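Category: Reviews > Teleoperation > Leader arms

Gravel Leader Arm, second revision
5/18/20

The Gravel is a passive leader arm for recording demonstrations. The operator moves it by hand, a follower arm copies the joint angles, and the bundled software logs both along with the wrist camera. I bought mine through Hrynyshyn and have used it since February, mostly for pick-and-place work on a tabletop.

Assembly took one evening. The joint encoders report at 100 Hz and the log files hold that rate without gaps on a wired connection. Calibration is a fixed sequence of 14 poses, and the software rejects a bad pose immediately, a clear improvement over the first revision, which accepted everything and failed at the end.

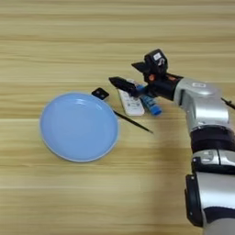
Grip control is where the Gravel earns its price. The trigger has a long travel and a light spring, so the follower's fingers can be stopped partway and held there. Clustered small objects are the hard case. With a white remote lying right beside a ribbed blue cylinder, and a thin black stick on the other side, a few millimeters of finger position decide which item gets picked up. The old trigger was too stiff for this and I overshot constantly. On the new one I recorded 133 demonstrations of clearing items onto a plate and discarded 10, most of them for dropping the stick.

The wrist joint is less convincing. There is a small dead band near the center of its rotation, and slow corrections show up in the log as short steps. Zernevska sells a replacement bearing that is said to reduce it. I have not tried it. Smoothing the recorded trajectory afterward hides the steps but also softens the grasp timing, so I leave it off.

Gravity compensation is by springs only. Set for my reach, the arm stays where it is left except at full extension, where it sags. The manual covers spring adjustment in two sentences and refers to a diagram that is missing from my copy.

Export to the Dedurdale format works. Playback at half speed does not, and the menu item should be removed until it does.

Recommended for tabletop work. Check the table clamp before ordering, as it does not open wide enough for a thick top.

Tags: leader arm, demonstrations, grippers
6 comments | 21 shares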